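Ticket 726 – Label printer in goods-in drops off the network
Raised by: Farzana Sial
Assigned to: Juraj Kadlec
Status: Open

Reported problem
The Finen label printer stops taking jobs after lunch. Jobs sit in the Tudora queue as "sent" and nothing prints. Turning the printer off and on clears it until the next day.

Log
Juraj: Queue checked. Six jobs stuck, all from the same PC. Cleared them and sent a test page, which printed.

Juraj: Failed again at the same time. The printer had picked up a new address – the PC was still sending to the old one.

Farzana: Pallet labels are being written by hand for now. Bins are still going through. 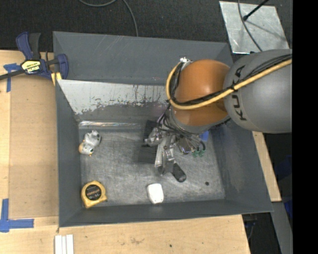 Change made, 12 Apr 2026
Fixed address set on the printer and the port in Tudora changed to match. Sleep mode turned off in the printer menu.

Still to do
Facundo Yáñez to reserve the address on the router.
Farzana to reprint batch 403, as two labels came out blank.
Leave the ticket open until May in case the fault comes back.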